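Ploseck kitchen sim pack – anyone paid for it?
Forum: Manipulation & Home Robots > Kit and Software

gritbin
Thinking of getting the Ploseck kitchen pack for our arm work. 200 quid for the base licence, and the sales page says 80 kitchen layouts. Has anyone used it for something duller than picking up an apple? I need appliances that respond to being fiddled with.

mostly_torque
Bought it in June. The layouts are fine if you accept that a good few of them are the same kitchen in a different cardigan. Cupboard doors are good. Drawers are good until you put something in them, at which point they develop opinions.

halfpintservo
We use the Luvby one and I wouldn't swap. Fewer rooms, but the contact behaves. Ploseck's looks like a brochure and grips like one.

mostly_torque
> grips like one
That was the old release. They redid the friction in the spring. Have you tried it since?

halfpintservo
No, I was busy having a simulator that worked.

gritbin
Gentlemen, or whoever. What about hobs? The job is turning a knob with a pan on the go, then leaving the pan alone.

ohm_on_the_range
Knobs are the one bit I'd pay for. Each turns on its own joint and you can read the angle straight out, so your success check is a single line. We ran 4000 attempts over a weekend on one desktop and the thing only fell over on Sunday, which I blame on the desktop. The Kwok add-on gives you more cookers but it's another 80 and the licence is per seat, so do your sums.

lemonfuse
Disagree on the knobs. The joint is lovely, but the default grasp points are hopeless and you'll write your own. I lost 5 evenings to it. Also there's no heat model to speak of, so if you want anything to boil, go elsewhere.

ohm_on_the_range
Who buys a robot simulator to boil soup?

lemonfuse
People whose boss saw the brochure.

jenmont_refugee
Came over from Jenmont when they put the price up. Ploseck support answers emails, which after Jenmont felt like being proposed to. My grumble is the wrist camera default: too close to anything on a sloping panel, so you get plenty of grey and not much knob. You can move it in the config file, though the manual keeps quiet about where.

gritbin
Right, I took the trial. Grasp points are as bad as lemonfuse says, camera as near as jenmont_refugee says, and I still rather like it. Two from this evening on the hob task:
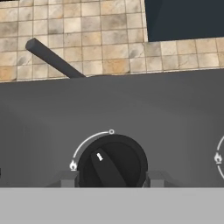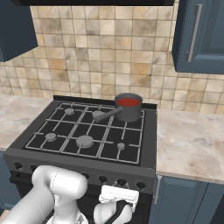
Ploseck trial, hob task – knob close up first, then the wider view with the arm at the cooker and the saucepan at the back right.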